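Hornden Robotics Club
Student Handbook for the Grocery Packing Simulation

Section 4. Setting Up and Running a Practice Session

This section covers everything from logging in at a club workstation to saving your first packing run. Read Section 3 (Accounts and Workstations) first if you have not been given a login. Students who joined in the fall and already have a working profile can skip to 4.4.

4.1 What you need

A club workstation with the Stekach simulator installed. The machines along the window wall have it. The two laptops do not.
A pair of tracking gloves, left and right, from the same numbered bag.
Your profile name.
A run sheet and a pencil.

Session slots are 25 minutes long and include setup and cleanup. If you arrive late, your slot still ends on time.

Note: Gloves are paired by bag number. A left glove from one bag and a right glove from another will connect, but the hands will drift apart as you work, and the run will have to be thrown out.

4.2 Starting the simulator

1. Turn on the workstation and log in with your club account, not your school account.

2. Open the Stekach launcher from the desktop. Wait for the status line at the bottom to read Ready. This can take a while the first time after a restart.

3. Choose Projects, then Lemunton. This is the name of our project folder for this year's competition. Do not open Lemunton Old. It holds last season's work and uses a different hand model.

4. Choose your profile from the list. If it is missing, ask Anas Twal to add it. Do not use another student's profile. Calibration is stored with the profile and will be overwritten.

5. Check the physics setting in the top bar. It should read Standard. If it reads Fast, change it and restart the project. Fast mode lets objects pass through each other when they are pushed hard, and runs recorded that way are not accepted.

Caution: Do not install updates, even if the launcher asks. Hadi Srour updates all the machines together so that everyone's runs can be compared. Press Later and carry on.

4.3 Putting on the gloves

1. Take off rings, watches and bracelets.

2. Check that both gloves are switched off. The switch is on the inside of the wrist.

3. Put on the left glove first and pull each fingertip down fully. A loose fingertip is the most common cause of a bad calibration.

4. Close the wrist strap so that it is snug. You should be able to slide one finger under it.

5. Put on the right glove the same way. You may need a partner to close the strap.

6. Switch on the left glove, wait for the steady green light, then switch on the right.

If a light blinks amber, the battery is low. Put the pair back in its bag, clip a red tag to the bag and take another pair. Do not charge gloves while you are wearing them.

7. Sit so that both elbows are clear of the armrests. Ghada Hattar has put tape on the floor to show where the chair should go. The base stations are aimed at that spot, and tracking gets worse quickly as you roll away from it.

4.4 Calibrating

Calibrate at the start of every session, even if you were the last person to use the machine.

1. Choose Tools, then Calibrate Hands.

2. Hold both hands flat in front of you, palms down, and keep still until the bar fills.

3. Make two loose fists. Hold until the bar fills again.

4. Open your hands and touch each thumb to the tip of the first finger. Do this slowly.

5. Press the foot pedal to accept.

The simulator shows a score for each hand. A score of 8 or higher is good enough to record. If you get 5 or lower, take the glove off and put it back on before you try again. Repeating the calibration with a badly seated glove gives the same result. Anything in between is fine for practice runs, but mark the run sheet with a P.

Note: Your left and right scores will often be different. Only the lower one matters.

4.5 Loading the table

1. Choose Scenes, then Round Table, then Groceries.

2. Pick a layout. New students use Layout A until they have been signed off by Solange Roussel. Layouts B and C have the items closer together and are harder to work in.

3. Press Load. The basket and the items will drop a short distance and settle. Wait for them to stop moving.

4. Look over the table before you touch anything. If an item has fallen to the floor or come to rest half inside another item, press Reload. This is a fault in the loader and does not count against you.

5. Press the foot pedal once to bring in the hands. They appear low and to the sides. If they come in crossed, or both on the same side, the gloves have been switched on in the wrong order. Switch them both off and go back to step 6 of 4.3.

Note: Cartons do not always land upright. A carton on its side is a normal start and you should work with it.

4.6 Choosing your first reach 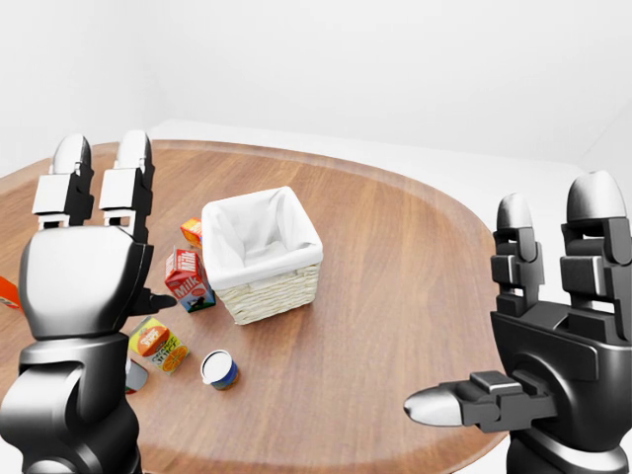 A packing run is scored on the order of your moves as well as on what ends up in the basket, so take a moment to plan before you start the clock. Raise both hands above the table and look at what each one can reach without crossing over. In this start, the left thumb is already beside the milk carton and the orange juice, and the right thumb is over bare wood to the right of the small can. Use the left hand for the two cartons and bring the right hand in for the can. The juice is lying down, so you will need to turn your wrist to get a grip across it. Remember to check behind your own hands as well. Part of a grey item is showing past the left wrist, below the juice, and items in that position are easy to forget until the end of a run.

When you have a plan, continue as follows.

1. Hold the foot pedal down until the clock starts.

2. Move one hand at a time for your first few runs. Park the other hand over a clear part of the table.

3. Bring your fingers down on both sides of the item before you close them. If you close too early, the fingertips will push the item away.

4. Lift straight up until the item is well above the basket rim, then move across and lower it in.

5. Open your fingers fully before pulling back. A half-open hand tends to drag the item out again.

6. When you are finished, raise both hands and hold the pedal down until the clock stops.

Caution: If an item starts to shake or spin in your grip, let go of it. Squeezing harder makes it worse and can throw it across the room. Wait for it to settle and pick it up again.

An item that lands on the floor may not be retrieved. Leave it there, finish the rest of the table and write the item's name on the run sheet.

4.7 Saving and naming the run

1. Choose Save Run when the clock has stopped.

2. Name the file with your profile name, the layout letter and the run number, with no spaces. Shuzhen Zou's sorting script reads these names and skips any file that does not match the pattern.

3. Fill in the run sheet with the file name, both calibration scores and anything unusual.

4. Save bad runs too. Tick the Failed box before saving. We use failed runs at the weekly review, and they have been more useful than expected for finding problems with the layouts.

Do not save to the desktop. The desktops are cleared overnight.

4.8 Common problems

One hand is frozen. The glove has lost its connection. Switch it off, count slowly to five and switch it on again. The run in progress is lost.

A finger stays straight when you bend your own. Check that your fingertip is all the way into the glove, then recalibrate. If the same finger fails again, tag the bag.

The hands shake when you are holding still. Something shiny is in view of the base stations. Look for a metal water bottle or a phone on the desk – these are nearly always the cause.

The hands are too low to reach over the basket. Your chair is lower than it was at calibration. Raise it and calibrate again.

The picture is jerky. Close the launcher window and any web browser. If it is still jerky, write the machine number on the whiteboard and move to another station.

4.9 Ending your session

1. Close the project before you take off the gloves.

2. Switch off both gloves and loosen the straps. Pull from the wrist, never from the fingertips. The sensors in the fingertips are glued in and we have already lost 2 that way.

3. Wipe the inside of each glove with a dry cloth. Do not use spray.

4. Put both gloves in their numbered bag and hang it on the charging rack. Check that the rack light comes on.

5. Log out, but leave the workstation running if someone has the next slot.

Run sheets go in the tray by the door. The Salameh qualifying round is in March, and students who want to be considered for the team need signed run sheets for all three layouts before then. Solange keeps the sign-off list and can tell you which ones you still need.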